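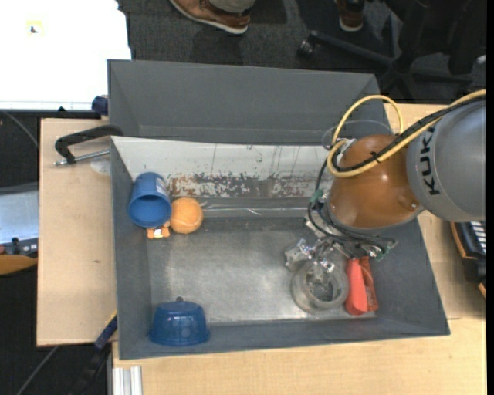
Subject: Re: [bin-picking] Gillunetti fingers or suction for mixed objects?

Hello all,

On Thursday a list member wrote:

> We have to choose between the Gillunetti two-finger set and the
> Brinell suction cup for picking mixed household things out of a bin.
> Did anyone try both on the same arm? I worry mostly about thin or
> clear objects, and about the walls.

We tried both on our KUKA in June, with the same controller program. I made 50 picks with each tool and put the objects back in by hand every time.

The fingers got 30 and the suction cup got 11. I must say that our objects are not fair to suction. A small ball with seams leaks air, and a cup lying on its side gives only a curved surface. A roll of clear tape was bad for both, but there the camera was the problem. The depth image had a hole where the tape was.

About the walls: ours are sloped, and an object leaning on the wall is the most difficult case for the fingers. We limit the tilt of the wrist and start again from the other side if the force goes too high. Please clamp your bin to the table before you start. Ours moved in the first tests and all the calibration was lost.

One more thing, check your cable length with the wrist fully turned. The controller stopped with error 3262 two times until I made the loop longer.

I have not tested the Kyriakidis soft fingers. If somebody from the Isine project still has a set, I would like to hear what speed you use with it.

Best regards from the lab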